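Folding as coursework: the second-year robotics project at Talbridge

Students on the second-year robotics course at Talbridge College are given one assignment that lasts the whole of the autumn term. They must programme a robot arm to pick up a towel by the corner, lay it flat and fold it twice. The assignment sheet runs to a single page. The record of attempts kept by the most recent group ran to 2432 entries.

The project was introduced by Régis Rolland, who teaches the course and who had grown dissatisfied with the exercises it replaced. Students had previously been asked to stack wooden blocks, a task most of them completed within a fortnight. Cloth offered a harder test. A block has the same shape wherever it is put down, whereas a towel dropped twice from the same height will land in two different ways, and the programme must cope with both.

Work is carried out in teams of five. Each team is allotted 10 supervised sessions with the arm and is expected to do the rest of its preparation on paper or in simulation. Places at the table are much in demand by November, when the first marked demonstration takes place, and teams have learned to arrive with their code already checked.

The corner is where most of the term's effort goes. The arm must find it, close its fingers on a small amount of fabric and lift without dragging the remainder out of place. Terry cloth is used first, being thick enough to grip with some confidence – thinner fabrics are brought in only when a team has passed its demonstration. 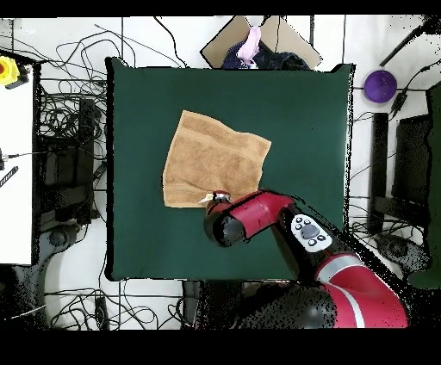

Régis Rolland remarked that the teams which do best are seldom those with the most experience of programming. In his view, a student who has spent an hour folding towels by hand, and who has written down each movement, begins with a considerable advantage.

The written record carries as much weight in the final mark as the demonstration. Every attempt must be entered, including those abandoned part of the way through, together with the settings in use at the time. One team from the Drirkeck campus discovered from its own notes that its grasps failed more often after the green cloth on the table had been stretched afresh. The finding has since been added to the guidance issued to new students.

An inter-college meeting closes the project. Teams from Talbridge, Brekville and the Nilsuwan Institute bring their programmes to a common table and are given 10 minutes each with a towel they have not handled before. Marks are awarded for the neatness of the edges as well as for completion, and a judge may ask any member of the team to explain any line of the code. Brekville has won the meeting in both of the years in which it has been held.

Applications for the coming session close on 24/08/2020. Previous experience of robotics is not required, although applicants should be comfortable with basic programming and able to attend evening sessions.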